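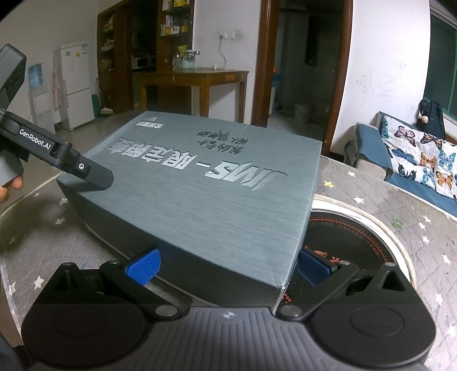 Cardboard box with a lid, brushed-metal print, on a round table.

Umwood Box Measurements
README, version 2

Last change of this file: Sunday, September 2, 2018

Summary

Umwood is a table of measured cardboard boxes of the kind which people keep at home after buying something: shoe boxes, gift boxes, boxes for small kitchen goods, mailing cartons. It has 2310 records. Each record is one box, measured by hand on the outside and, where it was possible, also on the inside. The table was made for a study of storage furniture at Stolico, where we needed to know which shelf depth and which shelf distance fit the boxes that people really put on shelves. The catalogs of box makers did not help much. They give the size of the flat sheet or the inner size, and a box that was used for some years has other dimensions than a new one.

What is in the package

boxes.csv — the main table, one row for one box
homes.csv — one row for each home that took part
materials.csv — list of the material codes with a short explanation
changes.txt — what is different from version 1
The files are in UTF-8, the separator is a semicolon and the decimal mark is a point. If you open boxes.csv in a spreadsheet program, please set the column box_id to text before the import. Otherwise the zeros at the beginning will be lost and the rows cannot be connected with the other files.

Columns of boxes.csv

box_id: six characters, unique
home_id: connects to homes.csv
length_out, width_out, height_out: outer size in millimeters. Length is always the longer side of the base.
length_in, width_in, height_in: inner size in millimeters, empty if not measured
lid: L for a separate lid, H for a lid which hangs on one side, F for flaps, N for no lid
lid_depth: how far the lid comes down over the side, in millimeters
material: code from materials.csv
surface: P for printed, C for colored board without print, R for raw board
weight: weight of the empty box in grams
wear: 0 to 3, see below
place: where the box was kept (wardrobe, under bed, shelf, cellar, attic, other)
note: free text, mostly empty

How the boxes were measured

The homes were visited in two rounds. 140 homes were visited in the first round and 32 in the second, which gives 172 together. In every home the people were asked to bring all the empty or full boxes they were willing to show. Full boxes were measured from the outside only and were not opened unless the owner offered it. For these boxes the inner size and the weight are empty.

The outer size was taken with a steel ruler and two wooden blocks. One block is put at each end of the box and the distance between the blocks is read. This gives a slightly bigger number than a tape measure, but two persons who measure the same box come to the same result more often. For a box with a separate lid the size was taken with the lid closed, so the lid is included. If you need the body alone, use the inner size and add the board thickness two times. You find the thickness in materials.csv.

The weight was taken on a Sandhu kitchen scale with a limit of 2000 grams. No empty box came near to this limit.

The wear scale

0: no visible wear
1: soft or creased corners, form is still good
2: one side is bent or a corner is open, the box still stands
3: the box does not keep its form without help

In the first round the difference between 1 and 2 was not written down clearly enough, and some boxes got a 2 only for a crease in the lid. We corrected those where the note allowed it. The others stay as they were. For an analysis of wear we recommend to put 1 and 2 together, or to use the second round only.

Known problems

The sizes in the attic group are less reliable. There was often not enough light to read the ruler well, and many values there end in 0 or 5.

Boxes with rounded ends (mostly for hats and cakes) are in the table with the longest and the shortest diameter as length and width. They have the word "round" in the note. Please remove them if you calculate volume from the three sides.

The column surface does not separate a printed box from a box with printed paper glued on it. In version 1 there was a code G for this, but it was used in different ways and we took it out.

Homes are not a random sample. They were found through a notice in the Stolico shop, so people with many things to store are probably too frequent.

Changes from version 1

The inner height was missing in the export for all boxes with flaps. This was a mistake in our Wikex template and it is repaired now. Double rows were removed. The column place had nine values before and has six now — the old values can be found in changes.txt.

The export from March should not be used any more. It has the width and the length exchanged for a part of the rows.

Privacy

homes.csv has only the number of rooms, the type of building and the round of the visit. Notes which mentioned the content of a box or the name of a person were deleted before publication. If you find a note that we did not see, please tell us and we will take it out.

Use and citation

You may use the table for any purpose, also commercial. We ask that you name it as "Umwood Box Measurements, version 2" and that you say which rows you removed. Corrections can be sent as a small CSV file with box_id, the name of the column and the new value. Please do not send the complete table back with changes inside, it takes us very long to find them.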